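Buy the arm, skip the subscription

Roliseo sells its wrist-camera kit in two parts, and only one of them is worth the money. The hardware is a one-time purchase: a small arm, a gripper, a camera that mounts at the wrist, and a box of cables. The second part is a monthly service, sold under the name Loltorik, that takes your recordings, sorts them and sends back a trained policy. The salesperson will tell you the two belong together. I don't think they do.

I teach evening classes in a shared workshop, and we have had the kit since November. Soo-ah Do set it up in one afternoon with the printed guide. The joints hold their position, the gripper pads can be swapped with one screw, and the software opens without an account. For $3000 that is a fair deal. The Orlow arm we used before cost less and spent much of its life with its cover off.

The service costs $300 a month. For that you may upload 400 recordings, and anything past the limit waits until the next month. Eusebio Arroyo, who runs most of our sessions, used up the limit in the first two weeks. Some of those recordings were poor, and they counted the same as the good ones. There is a delete button, but deleting does not give you the slot back.

My bigger complaint is with the sorting. Loltorik gives each recording a score and hides the low ones by default. The company does not say how the score is worked out. I asked support and got a link to the page I had already read. Razia Satti went through a batch by hand and disagreed with the service often enough that she stopped looking at the scores. She now keeps her own spreadsheet, which has a column for what went wrong and another for who was driving.

A wrist camera records whatever the gripper is pointed at, and a good part of that is floor. When something large comes close to the lens it covers most of the view. A person can look at a moment like that and decide whether the recording around it is worth keeping. I would like to see how the service decides, and for $300 a month I think I should be able to.
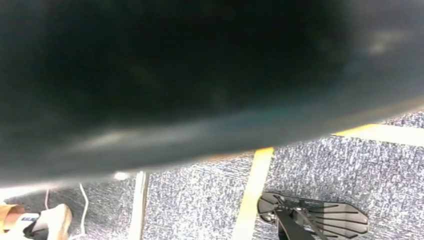
Wrist camera view: yellow tape on the carpet, with a dark object close to the lens.

Roliseo could fix most of this. Publish the scoring rules, return the slot when a recording is deleted, and let small groups pay by the recording. Until then, buy the arm and keep your files on your own drive. Training a policy yourself takes longer, and Sang-wook Baek needed three tries before ours would run at all. We have canceled the service and kept the kit.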